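Reading time: 1 min
Print | E-mail

Nerkura opens bookings for its two-arm trial kit

Nerkura is taking bookings for a new rental kit aimed at small packing shops. The kit has two arms, a gripper for each, and a set of practice tasks built on store-bought goods. Rent is $883 a month, with a $500 deposit.

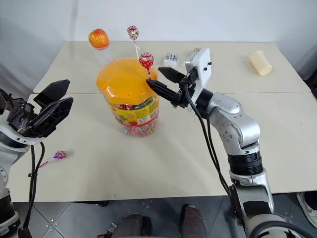 Candy jar task with the right gripper at the lollipop.

Marjan Daneshvar, who runs training at Nerkura, says the candy jar is the task most shops ask for. Thin sticks and wrapped heads are hard to grip well, and the lid holes leave little room for error.

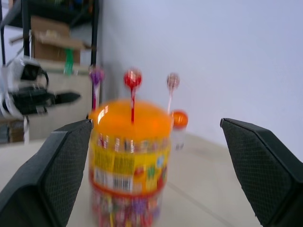
Setup help is part of the price for the first 30 days. After that, support calls go through the Udby office and are billed by the hour. The grippers have textured pads — spare pads cost extra. Shops that already rent from Ansari can trade in their current contract until the end of June.

To book, ask for kit 231 at the Udby front desk.

Last updated: June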